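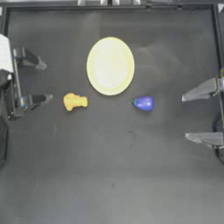 La comida de juguete: formas, colores y orden

Una berenjena de juguete representa una hortaliza. La berenjena es el fruto de una planta y contiene semillas. Su piel suele ser morada y la parte verde del extremo se llama cáliz. El cáliz une el fruto al tallo.

El pollo es un alimento de origen animal. El muslo tiene un extremo ancho, donde está la carne, y otro estrecho, donde está el hueso. Las piezas de juguete copian esa forma de manera simplificada.

El plato tiene tres partes: el fondo, que es plano; el borde, que impide que la comida se salga; y la base, que se apoya en la mesa.
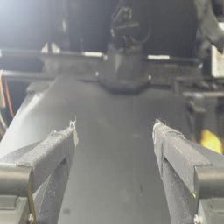
Una superficie lisa y plana permite que el plato quede estable. Si está inclinada, los objetos redondeados pueden rodar.

Actividad: clasifica hasta 12 alimentos de juguete en 2 grupos, origen vegetal y origen animal. Anota el color de cada uno. Después, guarda las piezas por grupos.

Fichas de ciencias Olvera. 9 de octubre de 2022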